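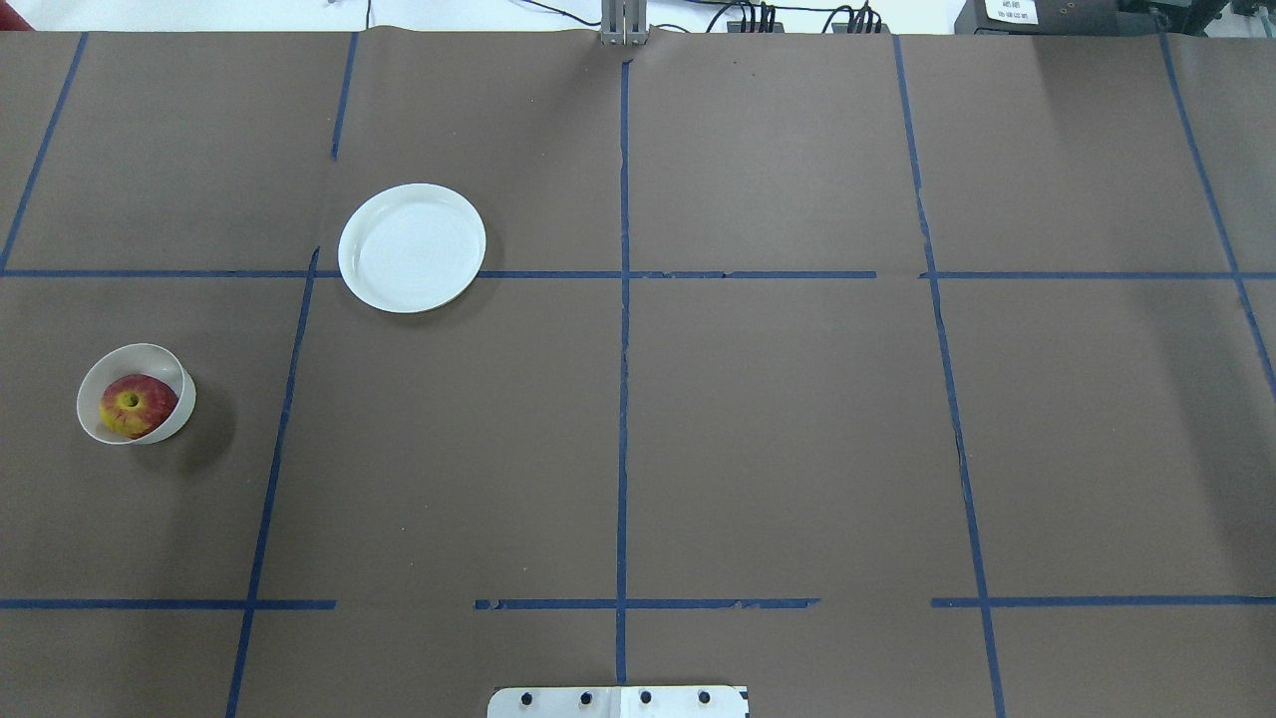 4.2 Laying out the table

Print this section | E-mail this section

Much of the first half of term went on a question that none of us had thought would take up a single afternoon, namely how the students should tell the arm where things are. The Purora club meets after lessons on a Tuesday, and by the time coats are off and the laptops have woken up there is a little over an hour left, so whatever method we chose had to be one that a fourteen-year-old could set up, check and argue about in that time. After a good deal of friendly debate the group settled on brown paper and blue masking tape, with the tape marking out zones large enough to take a plate or a small bowl with an apple in it (Figure 3).

Each trial began with a student calling out a starting zone and a finishing zone. A second student placed the object by hand, a third wrote the pair down, and only then was the program run. We asked them to say the zones aloud, which felt rather silly to everybody in the first week and was quite natural by the third. Across the term the club logged 2,542 trials in this way, of which 63 had to be set aside for want of a finishing zone in the notebook.

The tape itself was put down by the students, and we were glad to leave it in their hands. They learned a great deal from it – more, perhaps, than from the worksheet we had prepared on coordinates. A line that wanders a little, or one made from two pieces that do not quite meet, raises at once the question of which edge counts as the border, and we heard that question argued with real feeling. The rule they wrote for themselves was that an object belongs to the zone holding the larger part of its base, and that a tie goes to whoever is keeping the notebook. The wrist camera was then used to look closely at the crossings, so that the students could compare what they had meant to lay down with what the program would have to work from.

Figure 3. The taped table from the head camera (start of section) and a crossing from the wrist camera (below).
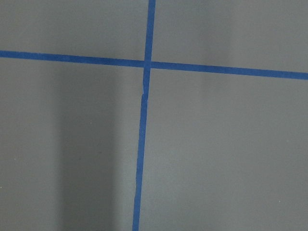 Rosimeire Dantas felt, on reading a draft of this section, that we had been too generous to the tape. Her own pupils at Barbosa had used a printed grid, she wrote, and had got through their first 40 trials in a single session, "with no quarrels over borders and a good deal more time for the programming". She wondered whether the quarrels were worth the time they cost us.

It is a fair point and we have gone back and forth over it. A printed grid would certainly have been quicker, and for a club whose main interest was in the code we would recommend one gladly. Our own students, though, returned to the border rule again and again in their written work, and 81 of the notebook entries carry a remark of some kind about where a line ought to be. We have kept these remarks as they were written, spelling and all, and they are taken up in Section 4.3.

Print this section | E-mail this section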